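Chapter 6
Protecting Movable Heritage: Registers, Inventories and the Law

After studying this chapter, students should be able to explain what a heritage register is, distinguish between listing and ownership, and set out the main stages by which an object is entered, reviewed or removed.

6.1 Introduction

Buildings stay where they are. Paintings, bells, manuscripts, tools and textiles do not, and the law has always found them harder to protect. An altar cloth may pass through four households in a century without leaving any trace in writing. For this reason most systems of protection begin with a written inventory, kept by a public body and open to inspection.
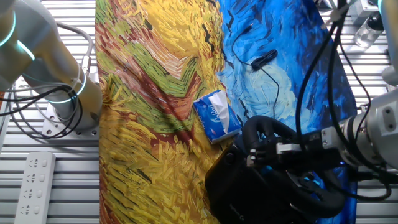
Page last changed: October, 15:20

The earliest inventories were lists of church and court property, drawn up for tax or for inheritance. They recorded weight and material with care and said little about makers. The Rurnberg inventory, which is discussed at length in section 6.4, is typical: it contains 124 entries, most of them a single line long, and it names a craftsman in very few of them. Later registers reversed this order of interest. Authorship, date and place of making came first, and value was often left out altogether.

A register does not transfer ownership. The keeper of a listed object may sell it, lend it or leave it by will, but must inform the registering body and may need consent before sending it abroad. Students often confuse these two matters – the right to own and the right to export – and the exercises at the end of the chapter return to the point.

6.2 The Keveck case

The district of Keveck began its register with some 3000 objects, taken over from parish and school collections. Within a few years it was clear that the entries could not be relied upon. Many described groups of objects under one number, so that the loss of a single piece could not be shown. The district therefore adopted the rule of one object, one entry, and required a fresh examination of each item every 15 years. 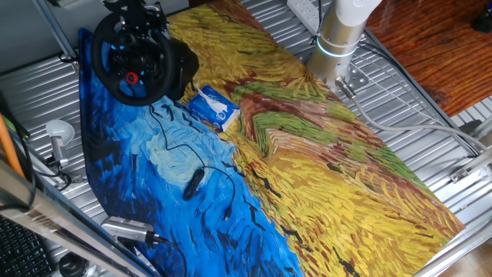
The rule had a cost. Smaller museums, among them the town museum at Gramance, had to divide collections of up to 200 pieces into separate records, with a small staff and no additional funds. Several asked for more time, and the district allowed it on condition that the oldest and most fragile objects were dealt with first.

The sections that follow examine the form of an entry, the duties of the keeper and the procedure for appeal. Key terms are set out in the glossary.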